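Part 2: Setting Up Your First Listening Circle

If you've read Part 1 you already know why I started doing these. If you skipped it (no hard feelings), the short version is that I spent a lot of evenings in Bundside watching two groups of people who shared a bus line, a school and a water bill refuse to sit in the same room. One side had been there for generations, the other had mostly arrived from three different countries and two different faiths. A listening circle got them into the room. It did not fix everything, and I'll tell you where mine went wrong as we go.

You'll need a room, chairs, a talking order, and six weeks. More than that is a bonus.

Before you invite anyone

1. Pick the question first. "How can we all get along?" will get you an evening of nodding. Ask something people can answer from their own lives. Ours was "When did you last feel unwelcome on this street?" and we were still going at closing time.

2. Find a co-host from a community that isn't yours. I got very lucky with Rocío Yupanqui, who had run circles in Pirndale and told me on day one that my invitation letter sounded like a parking fine. She rewrote it in half an hour.

3. Book neutral ground. A church hall is not neutral, a mosque annex is not neutral, and a party office really isn't. We used the upstairs room at the Cáceres, a café that had managed to be liked by everybody.

Note: check the dates against every religious calendar you can get your hands on, and then have someone who keeps each one check it again. Our very first meeting, in September, landed on a fast day and I had ordered two trays of pastries.

Sending the invitations

4. Print more than you think. We printed 900 leaflets for a neighborhood of 2,000 homes and ran out before we reached the streets behind the canal, so naturally the streets behind the canal decided they hadn't been invited. That took me weeks to patch up.

5. Translate the whole leaflet, including the small print about parking and child care. If only the headline is in someone's language, they notice.

6. Ask people to sign up, and cap it. We had room for 26 and that was already a lot of voices. Keep a waiting list and start a second circle from it.

Caution: don't hand-pick the "reasonable" people. I know it's tempting! I did it with the Rarik tenants' group and ended up with a lovely, polite circle that had no connection at all to the argument going on outside.

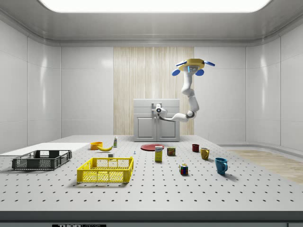 On the night

7. Put the chairs in one ring with no table and no front row. Get there early and sit down yourself before the first guests come in, otherwise you'll hover by the door and people will line up to complain to you personally (ask me how I know).

8. Read the ground rules out loud. Ours fit on a card: speak for yourself, don't quote anybody outside the room, you may pass, and you may disagree with a belief as hard as you like as long as you leave the person their dignity.

9. Go around once with no replies. Everybody gets two minutes and the rest of us keep quiet. It feels painfully slow the first time. Stick with it.

10. Open the floor for questions only. If someone starts a speech, have your co-host ask, "What would you like to know from the others?" It works better coming from whoever shares the speaker's background, so agree on your split beforehand.

11. Stop on time, even if it's going well. People with kids and early shifts have to trust you about this or they won't be back.

Caution: if someone says something hateful about a whole group, stop the round. Don't wait for the person it was aimed at to answer. I waited once, and a woman who had barely spoken all evening had to defend her own headscarf to a room of strangers. That one's on me. Say plainly that the rule has been broken, repeat the rule, and offer a five-minute break. If it happens again, that person goes home.

Money and press

12. Keep it cheap. Our budget was 200 for the whole run, nearly all of it tea and photocopies. Say no to funding from anyone who is standing for election, including the ones you plan to vote for.

13. Tell reporters they're welcome after the sixth meeting. Before that, every sentence is going to be said for the paper.

Part 3 covers the second and third meetings, when the politeness wears off and you find out what people are really angry about. Bring extra tea.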